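April 24, 2024

I've been putting off the big sort-out since, oh, the last big sort-out. But Parviz Kiani is coming to stay in May, and I'd quite like him to be able to find somewhere to put his bag down, so I made a cuppa, put the radio on and started with the shelves (my favourite bit — I'll happily fiddle with shelves all arvo and call it housework).

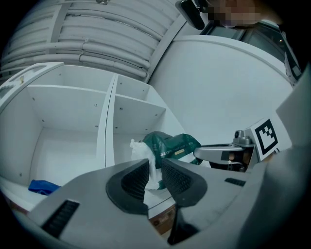
*White shelves, my one true weakness.*

My rule is that anything I haven't touched in a year goes in the donate pile. I broke it straight away for a Gruveck catalogue and a tin of buttons from Mum, but the rest went well! Nine paperbacks out, plus a Flelo lamp that's been humming at me since we moved in. The donate pile can go in whatever bags I've got, I'm not fussy about matching. 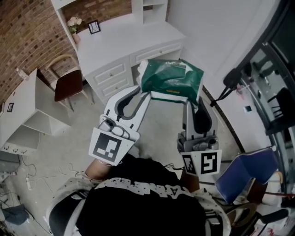
The desk is next and I'm a bit nervous about it. Those drawers are where I shove everything: takeaway menus, dead pens, the warranty for a kettle we don't own any more. I did find a Marinescu gift card in the middle one with $9 left on it, so drinks are on me (well, one drink). The flowers are staying put, and so is the brick wall, obviously — I love that colour behind the white.

Cables tomorrow. I've bought a packet of Velcro ties and I'm going in.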